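Print this page | E-mail this page

About us

Okasham began with a cupboard. It was a deep one, at the back of a small accounts office in Rernmont, and it was so full of old desktop computers that the door had to be held shut with a chair. Our founder, Ruoxi Han, had been asked to find someone to take the lot to the tip, and she spent a Saturday going through them instead. By teatime she had nine working machines lined up along the skirting board, a box of parts she couldn't bear to throw out, and more or less the idea for everything we have done since.

We are still a small firm, and we still do much the same thing, only with better lighting and a proper bench. People and businesses send us the computers they have finished with. We open them up, take out what can be taken out, check it, clean it, and put together machines that will do somebody else a good few years of service. Schools have them, and clubs, and a great many kitchen tables. Last year more than 300 went out of the door, and we were as pleased about the last one as we were about the first (there was cake for both).

If you have never seen inside a desktop computer, do come and have a look one day, as we love showing people. Most visitors expect a terrible muddle and are surprised by how sensible it all is. The processor is a flat little square with a metal lid, the memory comes on slim green strips, and the hard disk is the heavy thing you could mistake for a paperweight. Each of them has its own home in the case, and each of them needs a home while it is out of the case as well, and that is something we care about a good deal.
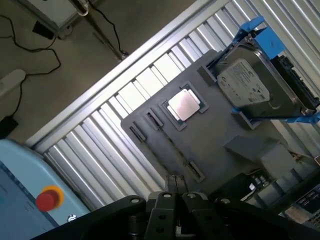

In the early days we used saucers, and egg boxes, and for one long winter a set of bun tins that Ruoxi's mother would have liked back. They did the job after a fashion, but parts slid about, and a processor is not a thing you want sliding about. These days we like a shaped tray, with a square pocket for the processor and narrow slots for the thinner pieces. You can see straight away what has been taken out and what hasn't, and if the telephone rings halfway through, you come back and carry on where you left off. We call ours the Dimosance, after a street Ruoxi used to live on, and it has been through three designs so far. The pocket for the processor has a raised rim now, so there is something to stop it wandering.

We do most of our work with the tower on its side and the panel off. It is kinder to your back, and it means you are looking down on the board as you would look at a map. A good office machine is a pleasure to work on like this - the levers and latches are where you would hope to find them, and very often the maker has coloured the bits you are meant to pull. We are fond of those blue tabs. New starters are told to look for them first and reach for a screwdriver second. 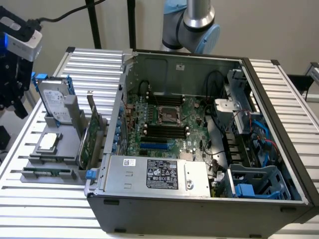 Words by Ruoxi Han, for the Okasham team

I said I would write this part myself, so please forgive me if I go on a bit. What I enjoy most, after all this time, is the moment when the case is open and the pieces are set out next to it. There is the drive standing up in its carrier, and the memory lying in its slot, and the socket waiting with its little silver frame, and you can see how few things it really takes to make a computer go. I find that very cheering. My own first computer was a hand-me-down from a neighbour, and I would never have dared to open it if she hadn't shown me how the lid came off.

We teach that now too. Our bench mornings, which we run with our friends at Deng, are for anybody who would like to learn how to take a computer apart and put it back together again. You needn't bring a thing, though sleeves that roll up are handy. We go slowly, we start with the memory, and we leave the processor until everyone has had a cup of tea. A morning costs £50, and under-sixteens come free with a grown-up.

If you have computers to pass on, please ring or write before you set off, so that we can be sure there is somebody here to help you carry them in. We will gladly take them without the monitor, without the keyboard, and even without the side panel. The cupboard, I am happy to say, now has coats in it.

Related pages

What we can take and what we can't
Bench mornings: new places for May
How we wipe your old drives
The Dimosance tray, third design
Finding us in Rernmont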